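Beans, mostly

I have been meaning to write this one since August, when I bought a fifteen-cent paper scoop's worth of dried beans off the bottom shelf at the co-op in Blackwood and brought them home feeling like I had gotten away with something. If you came for the sweater, it's still in the basket with one sleeve, and I will get back to it when my wrists forgive me. Today is beans.

I should say that I grew up on the canned kind and I have nothing against them. My mother opened a can of kidney beans for chili, a can of baked beans for the Fourth of July, and a can of green beans for every other occasion, and we all grew up healthy and reasonably tall. The dried ones lived in a glass jar on top of the refrigerator and were there for looks. I think they were the same beans for my whole childhood. They moved houses with us once, in the jar, wrapped in a bath towel.

So I came to this in middle age with no training, and for a good while I was terrible at it. I made beans that squeaked. I made a pot of chickpeas one evening that I kept tasting every half hour until it was past eleven and I was standing in my robe eating a piece of toast, and the chickpeas were still little stones, and I put the lid on and went to bed angry. The next day I tried again with fresh water and they went straight from stones to paste while I was on the phone. I have never understood how.

What got me over the hump was a soaking note taped up by the bulk bins at the co-op, handwritten on the back of a seed order form. It said to soak them in salty water overnight, cook them in less water than you think, and stop lifting the lid. I had been doing none of that. I'd been using a stockpot full of water like I was boiling lobsters, and lifting the lid every time I walked by, the way you open the door on a sleeping baby and then regret it.

The salty soak is the part I'd fight for. I use a good spoonful to a big bowl, stir it until it's gone, and leave the bowl on the counter under a plate before I brush my teeth. In the morning the skins are smooth and the beans have doubled up on themselves and the water is a little foamy, and I pour that off and start clean. If you forget, and I forget plenty, you can bring them up to a boil for a minute or two, turn off the heat, and let them sit for an hour with the lid on. It's fine. They come out a bit more ragged, and in a soup who cares.

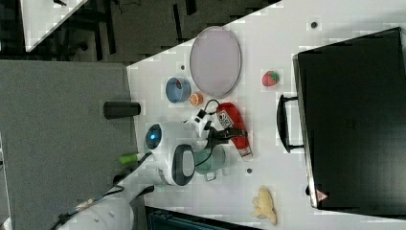

My sister read a draft of this over the phone with me and wanted it on record that she has never soaked a bean in her life, that she puts them straight in with an onion and a bay leaf and lets them go all afternoon, and that hers are better than mine.

Hers are very good. I'll give her that, and I'll also point out that she has the kind of stove that will hold a true low simmer without somebody babysitting it, and I have an old Elska with a front burner that has two settings, off and volcano. I do my beans on the back left. Even there I have to slide the pot halfway off the burner to calm it down, and I've gotten so used to it that when I cook at somebody else's house I catch myself shoving their pot sideways too. If your stove is like mine, put the whole business in the oven. Bring it to a boil on top first, cover it, and put it in low. I was so pleased when I figured that out that I did three batches in one week and we ran out of containers.

Now, the question I get asked the most, at least by the two neighbors who have been on the receiving end of all this, is what kind to buy. For a long time I thought a bean was a bean. Then for my birthday I ordered from Tresosura, a mail-order outfit so small that the packing slip had a coffee ring on it, and they sent a box with a dozen little bags (12 kinds, and I'd thought I was ordering two, so read the page more carefully than I did). There were speckled ones and yellow ones and a big flat purplish one that I was almost sorry to cook, because every bit of that color goes off in the water and you end up with a bowl of brown. Tasty brown. But I did stand there a minute over the sink.

Some of them I couldn't tell apart with my eyes closed. I'd like to say otherwise after what I paid for shipping. But the yellow ones tasted like butter and eggs and I ate them standing up, with nothing on them but olive oil and too much pepper, and the big purple ones had a thick skin and a middle like a chestnut. Those two I have bought again. The rest I would be just as happy with plain old pintos from the bottom shelf.

Freshness matters more than the name, as far as I can tell. A bean that has been sitting in a warehouse since who knows when is going to stay hard no matter how sweetly you talk to it. I'm fairly sure that was my chickpea trouble. I'd bought those at the big discount place out past the Vestden exit, in a sack the size of a bed pillow, because it was marked 50 percent off, and it didn't cross my mind to wonder why. I still have a good part of that sack. I use it for pie weights. I gave some to the neighbor's little boy to fill up a shaker for music class, and he seemed to think that was the best thing anybody had ever done with a chickpea.

As for what goes in the pot with them, I keep it short on an ordinary night. Half an onion, left in one piece so I can fish it out. A few cloves of garlic with the skins on. A bay leaf if I can find the jar. The end of a piece of Parmesan, if we've been fancy lately, and I've started keeping those ends in a bag in the freezer door along with the parsley stems and a chunk of ginger that I think has been there since we painted the kitchen. A good glug of olive oil goes in right at the beginning, and that makes the broth silky in a way that I don't have a scientific explanation for and don't need one.

And the broth! I poured it down the sink for years. I'm ashamed of it. When the beans are done, let them sit in their own liquid until they're cool enough to handle, and then put them away in it too, and the next day you'll find that it has thickened up like gravy. My lunch most days now is a ladle of that with a handful of greens wilted into it and a fried egg slid on top. My husband calls it bog. He eats it, though, and he scrapes the bowl.

It's funny what a pot of something on the back of the stove does to the rest of a day. I get more done. I don't know if it's the smell or the feeling that dinner is being taken care of in the other room by somebody competent, but I've cleaned out the hall closet and written thank-you notes and once even did the taxes on bean days. I work from the kitchen table more than I used to, with the window cracked so the glass doesn't fog, and around four o'clock I start tasting. I eat five beans each time from different parts of the pot, which I read somewhere and have taken to heart. If any one of the five is chalky, the lid goes back on and I go back to whatever I was doing.

Timing is the thing that people want me to be firm about, and I can't. Small white ones from a fresh bag have been done in an hour flat. The purple ones took most of an afternoon the first time and nowhere near that the second, same bag, same pot. If there's company coming I make them the day before. They're better then anyway, and nobody has to stand around my kitchen at eight o'clock being polite and filling up on crackers.
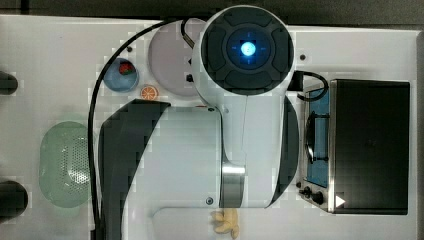

A reader wrote in after my last soup post to ask whether I'd tried a pressure cooker, adding that hers does black beans in 30 minutes from the bag and that she'd never go back to the slow way, not with three kids and a job on her feet all day.

I have tried one, and she's right, and if I had three kids at home I'd own one tomorrow. I borrowed my daughter-in-law's for a couple of weeks last winter. The black beans were wonderful. The white ones blew to pieces, so I mashed them with lemon and we had them on toast. My only trouble was that I was scared of it. It sat there hissing and I found reasons to be out in the yard. I brought in more firewood in those two weeks than we burned all season. So please, use the pressure cooker, use the canned ones, use whatever gets them in the bowl.

A few odds and ends, since I promised I'd put these in.

Salt again at the end, more than seems right. Taste the liquid and go by that.

Tomatoes, vinegar, lemon, anything sour, wait until the beans are already soft. I learned that with a chili that I would rather not discuss.

They freeze beautifully in their liquid. I use old yogurt tubs and write on the lid with a grease pencil, and then the writing rubs off and we have what my husband calls mystery bog. Leave room at the top.

The church cookbook from Blackwood has a molasses recipe, on the page with the big stain, that wants a whole pound of bacon. I make it with a quarter of that and it's still almost too much. I'll type it up if there's interest, once I've asked whether I'm allowed.

I've got a bowl of the yellow ones soaking right now, under the chipped plate, and I'm supposed to be using up the last of the cabbage, so if you have something you like to do with beans and cabbage that isn't soup, leave it for me in the comments. I've had soup for lunch since I don't know when. Sleeve number two next time, I hope.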